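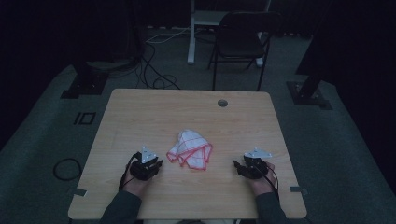
FLINIA, Dec 12, 2023 – A pair of hand-held grippers designed and built in a shared workshop in the Ulitz district is now being used to record cloth-folding motions for a two-armed robot that is still under construction on the next bench. The builders, Eetu Suominen and Trevor Zacharias, say the hand units are finished apart from cable routing and a grip change. The arms are expected in June.

The project is called Perron. It started as an attempt to automate one household task, folding kitchen towels, with parts that could be printed or bought without a company account. Suominen is responsible for the mechanical design. Zacharias writes the software and maintains the tracking setup.

Each hand unit is a compact black gripper that the operator wears or holds while working at a table. The operator closes the fingers on the cloth, and the unit records how far they are open. A white marker on top of each gripper gives the position and angle of the hand, and a thin black cable runs from each unit. The same finger design will be mounted on the finished arms, so that a recorded grasp can be replayed with matching geometry.

"The fingers are the part we didn't want to do twice," said Suominen. "If the hand unit and the robot have different fingertips, you spend your time correcting for the difference. We fixed the fingertip first and built everything else back from it."

The present fingertip is the fourth design. The first was flat and slid off woven cotton. The second had a ribbed face, which held the cloth but left it caught on the ribs when the jaws opened. A third version used a soft pad that wore through at the leading edge. The version now in use has a thin tip for getting under a hem and a firmer section behind it for pulling. Suominen said he does not plan to change the shape again before the arms are running, although the pad material is still open.

Closing force was the other mechanical problem. Early units had a return spring stiff enough to tire the operator's fingers within a short session, and the recordings showed it: grasps late in a session were slower and less complete than those at the start. A lighter spring from Ferlow, a small parts supplier in Flinia, solved most of this. It also introduced some play in the linkage, which was taken up with a printed washer.

Recording takes place at a light wooden table in the curtained part of the workshop. The lighting is kept low there and the curtains are black, which Zacharias said keeps stray reflections out of the tracking data. The tabletop is left bare apart from the cloth being handled. The current test item is a white towel with a grid of thin red lines and a red hem.

According to Zacharias, the choice of towel matters to the software. The grid makes it possible to estimate how the fabric is lying even when most of it is bunched, and the hem gives a strong edge to search for. Plain white cloth was tried and set aside for the time being.

"With a plain towel the system has very little to go on once it's in a heap," he said. "With the grid you can see where a flap turns over. We will have to go back to plain ones, but I would like the easy case to work first."

Every recording begins with the towel in a loose heap near the middle of the table and both hands resting to the sides. The operator then finds a corner, lifts, finds a second corner, spreads the towel and folds it in half and in half again. The builders have kept 74 usable recordings so far. A recording is discarded if a marker is lost for long enough to leave a gap in the hand path, or if the operator drops a corner and starts over.

Lost markers have been the most common fault. They occur mainly when the operator turns a wrist far enough to tip the marker away from the tracking camera. Zacharias has moved the camera twice and is testing a change to the software that carries the position across short gaps. He said a second camera would be the more reliable fix – and the more expensive one.

Cables are next on the list. When the operator reaches across the table, a cable can drag on the towel or pull against the wrist. A short strain relief on the side of each gripper has been printed and is to be fitted before the next set of recordings. A battery-powered version was considered, but the added weight on the back of the hand was judged too great for work of this length.

The robot itself consists at present of a welded base, one shoulder joint and a control box. The shoulder has been run under power without a load. Both arms will have a reach of 12 inches past the front edge of the table when complete, enough to cover the area where the towel is placed. Motor drivers for the remaining joints have been ordered. The builders have not set a date for a first powered fold.

A simple playback test has been carried out with a single gripper clamped to a linear rail. The rail moved the gripper in a straight line to a towel corner, closed it and pulled back. The corner was held in most attempts when the towel was laid flat. With the towel bunched, the gripper usually closed on more than one layer. Zacharias described the result as expected, as the rail cannot change its angle of approach.

Other members of the workshop have asked to use the hand units for different tasks, among them sorting hardware and coiling cable. Suominen said a second pair would be built for that purpose once the strain relief has been checked. The printed parts for one pair take 3 days on the workshop's printer, and assembly takes an evening.

Drawings for the fingertip and the linkage will be placed in the workshop's shared folder for members. The recording software will follow after Zacharias has removed settings that apply only to the Ulitz table and camera position. Work on the second shoulder joint is scheduled to begin when the bearings arrive.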